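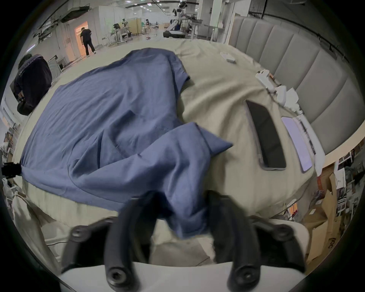

Blue garment on the cream sheet, one fold lifted.

Viltiler Bed Folding - data card

Clothes being folded on a large bed, set up by Son in Corilville. The set has 929 clips, 224 of them with T-shirts. Garments start spread or crumpled - they are not ironed first. Phones, cables and other small items may be on the sheet and are not labeled.

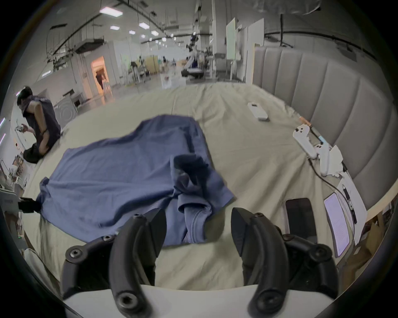 Blue T-shirt, crumpled, with the gray headboard behind.

Labels: garment type, color, start state, end state. Clips with no finished fold are kept and marked "open".

Contact: A-yeong Wang
Last updated: Fri 18 October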